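From: Osian Pritchard
To: Policarpio neighbors list
Date: Tuesday, September 10, 2024
Subject: Re: [policarpio] sewing circle, mending night and the quilt

Kurniawati Menon wrote:
> Hi all, are we still on for mending night? I have the
> quilt from my aunt with the long split down one side and
> I don't know if I should patch it or just sew it shut.
> Also, does anybody have the good thread? The stuff I got
> in March keeps snapping on me.

Yes, still on! Same room over the Celtel shop, and please use the side stairs (the front door sticks something awful and I had to climb out a window last time, which my knees did not enjoy).

Kurniawati, bring the quilt and we'll look at it under the big lamp. My guess is sew it shut if the cloth on both sides is still strong. If it pulls apart when you tug it, you want a patch behind it, maybe an inch wider all the way around. I did one of mine without the patch and it ripped again right next to my nice new seam. I was so mad I put it in the closet for a year.

On thread, I've got a cone of the heavy cotton and you can have up to 30 yards of it, no need to pay me back. Try a shorter length in the needle too, about as long as your arm. I used to cut myself these giant pieces so I wouldn't have to thread it again, and all I ever got was knots.

My niece is in nursing school and she and I have been trading stitch talk all summer. I tell her all about my sock heels.
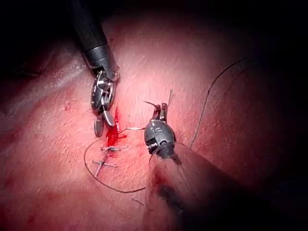
Two surgical instruments at work along a stitched cut.

I sent her a darned elbow and she gave it a B minus!

Other stuff: we have 3 hoops to lend and I'd like the blue one back, whoever has it. The Pumimon machine is threaded and working, but go slow on the pedal. And if you're bringing jeans, wash them first, please. I'm looking at no one, Dad.

See you there,
Osian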